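Filed under: Food & Home

The knife drawer at my mother's house holds 30 blades, of which 2 will cut a tomato. The rest are kept out of loyalty. When Siham Ouazzani opened her sharpening shop in Grernach she expected chefs. What she got was people like my mother, carrying bread knives in tea towels and looking guilty.

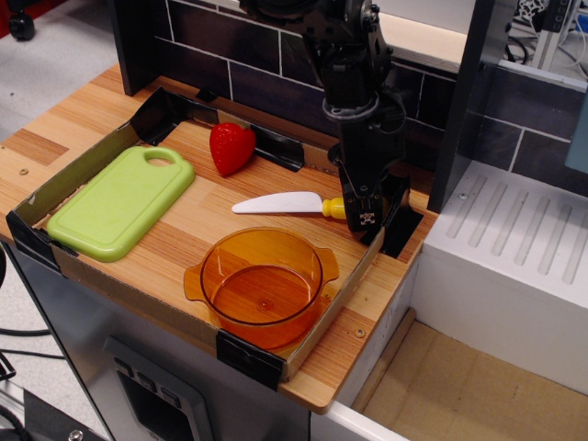 Sharpening is dull work in every sense but one. Ouazzani charges by the blade and refuses to do anything serrated before lunch. Most of us start out on something like the toy sort, with a white plastic blade, a yellow handle and a rounded tip, and plenty of us, she says, never move on. "I've had knives in here that couldn't threaten a strawberry."

Her rival across the square, Seung-woo Do, sells new ones and considers sharpening a form of hoarding. They have lunch together most days in October, when trade is slow, and share a loaf. He brings the knife. She complains about it.

More from Food & Home
The last good tin opener
De Bruijn and the 133 teapots
Who is buying all this marmalade?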